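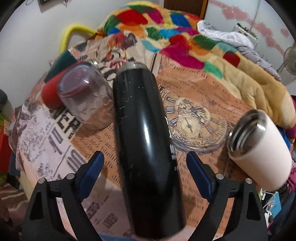 Bottle day, on the pocket-watch sheet. The tumbler was next.

I have spent most of September picking up bottles and putting them down again. I do this in a bedroom, with a pair of black fingers on a handle, and at the end of it a computer in another building is supposed to be slightly better at picking up bottles than it was before. My mother thinks I work in software.

The job came through Melina Zervas, who I knew from a temp job years ago and who now looks after what Boonyarit calls "home collection". You get a gripper, a charger and a sheet of instructions, and you are sent off to be yourself in your own home. The gripper has a camera on it and you squeeze to close the fingers. You reach for a thing, take hold of it, move it somewhere sensible, let go, and take your hand away. That counts as one example. My target for the bottles was 200. Then it was another 200, as somebody had looked at the first lot and decided I was too consistent.

I'd like that on my gravestone, frankly.

What they meant was that I had found a good way to pick up a bottle and had stuck to it. I went in from the same side every time, took it round the middle and put it down a hand's width to the left. A person watching would think, there's someone who knows what she's doing. The learning system, Melina explained, would think that bottles live in one place and can only be approached from the south. So for the second batch I had to turn things round, lay them at stupid angles, crowd them together, start from too high or too far off, and generally behave like a guest looking for the bathroom light.

I'm on the bed because the instructions ask for soft surfaces as well as hard ones, and because my kitchen table in Plumville is the size of a tea tray. Soft is much worse. On a table a bottle stays where you put it until you touch it. On a bed it has opinions. You lean on your knee and everything within reach drifts downhill towards you. The sheet rides up with the bottle if the fingers go in too low, so you get a very nice recording of a bottle being lifted along with a fold of Roman numerals.

The big black one has been the hardest. It's glossy and wide, and if you close on it a bit off centre it squirts forward like soap. I've also learnt to mind the reflection, after Kwan-ho Chiu, who checks the recordings, wrote back that in one batch the white streak down the bottle was doing the same thing from start to finish and could I please move about a bit. The clear jar is the opposite problem. I can see it perfectly well and am told the computer often can't, or sees the sheet through it and goes for that. I have a certain sympathy. The pale tumbler is the easy one, and I save it for the end of a session as a treat, which tells you how the month has gone.

Failures count too, up to a point. If I miss and then get it on the second go, that's kept, and Kwan-ho is rather keen on those. If I miss on purpose it's thrown out, and he can always tell. I tried it 4 times in one afternoon to see, and had a message by teatime that just said "no acting please". Apparently a real fumble has a little wait in it, while you work out what went wrong, and a pretend one doesn't.

The other thing I didn't expect is what it does to you away from the bed. I went round to a friend's in Clanermont for supper and caught myself hovering over the salt. I was lining it up. My thumb and finger were out in front of me in a perfectly straight pincer and I came down on it from above, paused, and withdrew cleanly. She asked if my hand was all right.

As for where it all goes, I only half know. There's a machine called Nerau with 2 arms, and the bottles go into that along with everyone else's bottles, cups and socks. I've seen one clip of it. It reached for a mug, stopped short, had a think, and went in again from the left. I do that! I won't say I was moved, but I watched it more times than I'd admit to Melina.

Next up is shoes, singles and pairs, laces done up and laces loose. The sheet of instructions has a whole page on laces. I've asked whether slippers count and am waiting to hear back.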